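3.2 Who pays down first, and why

We split the sample by how the household handled its card balance in the first month. Two groups: lump payers (one large payment, then the minimum) and drip payers (small payments, several a month). The split is crude. A few households did both and we put them with whichever made up the larger share of money paid.

All 327 households came through the Mendmont credit union and its sister branch in Wurnow. Everyone had at least one card with a carried balance at intake, and the median balance was some 3,000 dollars. Intake closed 01/09/2019. Income was self-reported, so treat with care. We did check balances against statements, which people brought in or sent by mail.

Drip payers did better over the study period. Lower balance at the end, fewer new charges, fewer late fees. This holds when we control for income, and it mostly holds when we control for the starting balance, though the gap shrinks for anyone who began under 2,000 dollars. For that group the two methods look much the same (see Figure 2, right-hand panel, and the note on error bars in the appendix).

Why would small payments work better, when the interest math says pay early and pay big? Kavanagh has argued that each payment acts as a reminder. You log in, you see the number, you put off the new shoes. Our diary entries fit with that. Drip payers wrote about their balance more often and could state it more closely when asked. Lump payers tended to recall the figure from the day of the big payment, and to be off afterward - usually too low.
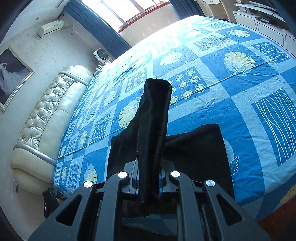 A second reading is that lump payers drain their checking account and then have nothing for the next car repair, so the repair goes on the card. Cele raised this at the draft stage and we think it explains a good part of the effect. Among lump payers who kept a cash cushion after the payment, new charges were close to the drip group. Among those who kept nothing, charges went up the very next month. Not a huge subgroup, so no strong claim here.

Self selection is the obvious problem. People picked there own method. Someone who pays every week may be a careful person in general, and would of done fine either way. We tried matching on age, income, number of cards and past late fees. The effect got smaller but did not go away. A proper random assignment is planned with the Mokoena branch offices, starting in May if funding holds.

Tax refunds also muddy things. Many of the lump payments were refund money, which may be spent and saved differently than wages. Dropping refund payments leaves the direction the same, wider intervals.

Two smaller points. First, the Plukar budgeting worksheet, given to everyone at intake, was used by both groups at a similar rate, so it can't account for the difference. Second, closing the card after payoff was rare in both groups. Most kept it open "for emergencies", the phrase turns up again and again in the diaries, and with very little said on what would count as one. We come back to that in Section 4.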